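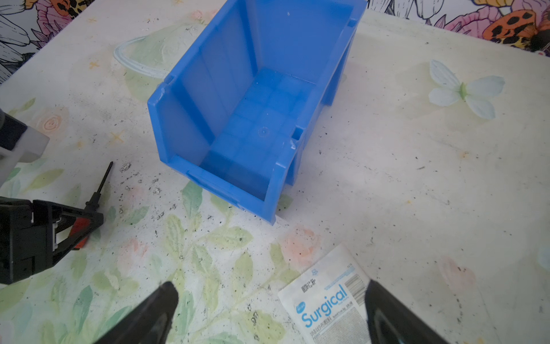 The Putholm bead loom kit is the one we'd hand to anybody who wants to start weaving bracelets and hasn't a clue where to begin (that was us, once!). It comes with a beech loom, two needles, a reel of nylon thread and 2,367 glass seed beads in 36 colours, all matched by Tzu-hsuan Yau, who has a wonderful eye for greens. Tip your beads into something with a low front, like a blue open-fronted parts bin, and you can scoop them up on the needle without chasing them round the table.

The loom takes bands up to 7 cm wide and the warp springs are nice and even, so your rows sit straight from the first pass. We've been making watch straps, bookmarks and one very long hatband on ours and it still feels as tight as a drum.

The pattern booklet is by Oluwaseun Bako and has 7 designs, starting with a plain stripe and working up to the Tostville diamond, a lovely thing that takes almost a weekend. Charts are printed large, with room to tick off each row.

Refill tubes are sold singly. The new matt colours arrive in August, including a mustard we can't stop looking at.

Loom: 32 x 12 cm
Thread: white, size D
Suitable for ages 9 and up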